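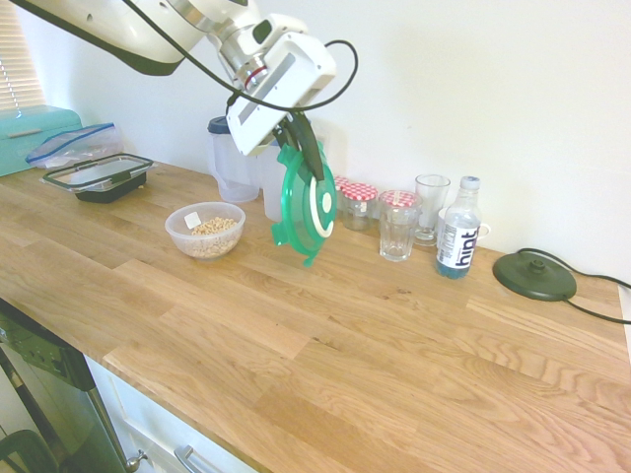

Govel bench, kitchen counter setup, green lid in the gripper.

June, Sunday, started 8 a.m.

Finally got a full morning on the house rules for counter work, and I'm really happy with where they're going! We've been running on habit for too long. Two people set up the same task and get two different tasks, and then we all wonder why the Plokar logs don't line up. So I sat down with the old Stosari checklist (the one we wrote for the bin-picking cell) and went through it line by line asking what still makes sense over a kitchen counter.

A lot of it does. Kept as is:

- Stop button within arm's reach of whoever is running, and that person does nothing else. No typing notes on the side.
- Hands stay off the counter while the arm is enabled, even for a "quick nudge." Pause first, confirm paused out loud, then reach.
- Check the cable loop at the wrist through the full range before the first run. Slow pass, watch it the whole way.

Speed cap is where I changed the most. The old sheet says 200 mm/s everywhere. Over a counter with glass along the back I want 154 for anything that goes near the back row, and 200 only in the open area toward the front edge. Tried both on paper against our path files and the cycle time hardly moves, so it's an easy win.

New section, and my favorite: clutter. We want clutter, that's the whole point of a kitchen task, but it has to be clutter on purpose. Every item gets a line on the setup sheet with a spot and a state (open, closed, full, empty). Glass goes to the back. Anything with loose food in it, like the cereal bowl, gets written down too, and if it spills we stop and clean up before going again. No sweeping it aside with the gripper, tempting as that is.

Thin lids need their own rule. A flat round lid on bare wood is a lovely test object and also a great way to drive your fingertips into the counter.

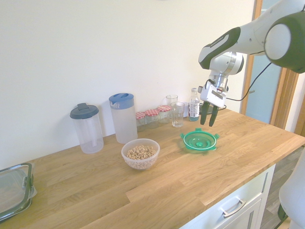
So: hover height is set before the fingers close, the approach comes straight down, and the force limit is on from hover onward. I also want "lid starts flat, tabs not under the fingers" in the setup line. Small thing, but it will make runs so much easier to compare.

Naming: every run gets the sheet number plus the run number, no nicknames. We're at sheet 238 already. I looked for "good lid one" in the Pappas folder for around 8 minutes and would like that to be the last time.

Still open:

Who signs off when an item gets swapped mid-session? My vote is a new sheet every time, even for one glass.

Do water bottles count as liquids if they're capped? I'd say yes, same spacing as an open glass.

Power cords on the counter. Old sheet says nothing at all. I'd like them in the keep-out zone, drawn with a margin.

Draft is in the Govel binder, front pocket, pencil only. Please scribble on it! Next up is turning the clutter section into a one-page form so it can be filled in standing at the counter.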